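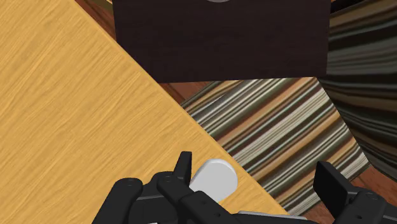 Spectrum, according to the station manager at Grarnum Community Radio, was never the hard part of the license renewal. The local content log was. Under the state's revised rules for small broadcasters, a station must show 30 hours a month of material made inside its coverage area, and each item has to be logged with a start time, a run time and a place of recording.

"We were already doing the hours," the manager said. "We had no record of them that would pass an audit. The old log said 'morning show' and a set of initials."

The station covers the towns of Deketti and Flitomum and the farm country between them. It runs one studio and a transmitter on the ridge north of Flitomum. Its previous license required an annual statement of local programming, two pages long. The renewal filed in February came to 192 pages, nearly all of it log sheets.

The manager traces the change to a complaint over syndicated programs that carried local ad breaks and were being counted as local. The new rule excludes them. It also excludes repeats after the first airing, a point the manager disputes.

"A council meeting we record at seven in the evening gets replayed at noon the next day for people on night shift. The replay counts for zero. I can see why you'd cap repeats. I don't see why you'd set the cap at none."

Live sports are treated differently. A game called from the field counts in full, including the halftime break, but a game called from the studio off a video feed counts for half. The station now sends a crew to away games in Deketti with a portable codec and a cellular modem. Delay on that link varies, and the manager described the first month as "a lot of talking over the studio."

Logging itself is handled by Poulain, a scheduling package the station had used only for ad placement. Each item gets a location code when it is loaded. At the end of the month the software exports a table, which is checked against the off-air recording. The check takes up to 20 hours – time that used to go into the weekend news.

Asked whether the rule had produced more local programming, the manager was cautious. "Slightly more. A farm report we used to buy in is now made here, and it's better. On the other side, we dropped a music hour because the host records at home, outside the boundary, and the hour didn't help our number."

The boundary is drawn from the predicted signal contour, so parts of the valley that hear the station well fall outside it. An amended map has been requested. The regulator has acknowledged the request but has given no date for a decision, and until then the old contour applies.

Comments (3)

ridgeline_am: Same problem at our station with the contour. Ask them which terrain data they used. Ours was two versions old.

Deketti listener: I miss the music hour. Is there any plan to bring it back?

tk: Does an interview done by phone count as local if the guest is outside the area? The rule as I read it only mentions where it was recorded.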